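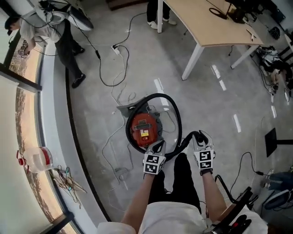
Figure 1. Canister vacuum with its hose looped on the polished concrete floor, held near the nozzle end. Cables and a white power strip share the floor area.

4.2 Hoses, cords and the open floor

Storage studies tend to treat a vacuum cleaner as a box with a volume. We found it far more interesting as a box with a tail! The body of a canister model is compact and easy to place, but the hose is springy, and it takes up whatever room it is given. In Figure 1 the hose arches out from behind the body and makes one large loop around it, so the floor the machine claims is much wider than its wheeled base.

We call this claimed area the sprawl. Lumbao used the word first in his notes on the Kestometti apartments, where he measured hoses, extension cords and garden lines left out between chores, and it has served us very well. In our own set of 300 floor sketches, gathered for the Jirnum household survey, the sprawl of a canister vacuum was nearly always larger than that of any other cleaning tool, brooms and buckets included.

Cords make the matter richer still. A hose has a stiffness of its own and tends to stay up off the floor in places, while thin cables lie flat and slip underneath it. Where the two meet, people have to decide which to lift first. Those in our survey who picked up the nozzle end and worked back toward the body left fewer crossings behind than those who started at the body. The difference was clear in 200 of the sketches, and we were delighted to see it hold on carpet as well as on hard floors.

Floor finish matters too. On smooth concrete a wheeled base rolls at the slightest pull on the hose, and the loop changes shape as it goes. Carpet holds the base in place and the hose does most of the moving. The Nasution checklist, which we used for all site visits, has a single line for floor type, and we would gladly see it given half a page.

The last point concerns the room around the tool. Large open rooms invite people to leave things where they were last used, and window sills are a favorite spot for small items such as drink bottles. We noted sills in 40 of the rooms we visited. They fill up early, often before the tables do – a habit that the Kenance group also reports for shared workrooms. Tall windows with blinds drawn over most of the glass give a soft, even light, and in light of that kind a dark hose on a pale floor is easy to pick out. Low tables are a different story, as anything stowed beneath one drops out of view for a standing adult.

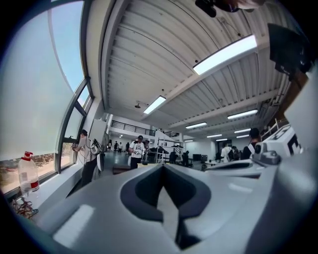

4.3 Putting the hose away

We compared three ways of stowing the hose: wrapped around the body, hung from a hook, and stood on end in a closet corner. Wrapping was the most popular by a wide margin, and the sprawl shrank to little more than the base itself.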